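4.2 Geltungsbereich der Leitlinien

Leitlinien für das Erfassen von Greifdemonstrationen in Wohnräumen setzen meist voraus, dass sich der Arbeitsbereich vorab normieren lässt. Die Ondomia-Leitlinie verlangt einen Umkreis von 800 mm ohne lose Kabel, das Prurnlow-Protokoll eine einfarbige Unterlage. Beide Vorgaben stammen aus dem Labor. Ob sie in einem Schlafzimmer etwas regeln, wurde unseres Wissens nie geprüft - zitiert werden sie trotzdem.

Wir haben 13 Regeln aus beiden Dokumenten auf den Msimang-Korpus angewandt, der nahezu 3.000 Demonstrationen mit handgeführten Greifern umfasst. Als Aufgabe wurde ausschließlich das Anheben von Kleidungsstücken betrachtet. 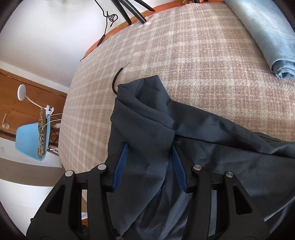 Abb. 3: Handgeführter Greifer an einer Stofffalte eines dunkelblauen Kleidungsstücks. Auf der karierten Decke liegt daneben ein dünnes schwarzes Kabel, dessen Ende unter dem Stoff verschwindet.

Streng ausgelegt blieben 20 Prozent der Aufnahmen übrig. Daraus folgt noch nicht, dass der Rest unbrauchbar ist. Die Kabelregel etwa unterscheidet nicht zwischen einem Kabel am Rand und einem, das die Backen mitfassen könnten, und eine Begründung für den Abstand fehlt in der Leitlinie ganz. Volex hat die Regel dennoch wörtlich in seine Abnahmeprüfung übernommen. Wir halten das für verfrüht. Sinnvoller erscheint eine Dokumentationspflicht: Störobjekte werden je Aufnahme vermerkt, der Ausschluss erfolgt erst bei der Auswertung (vgl. Abschnitt 5).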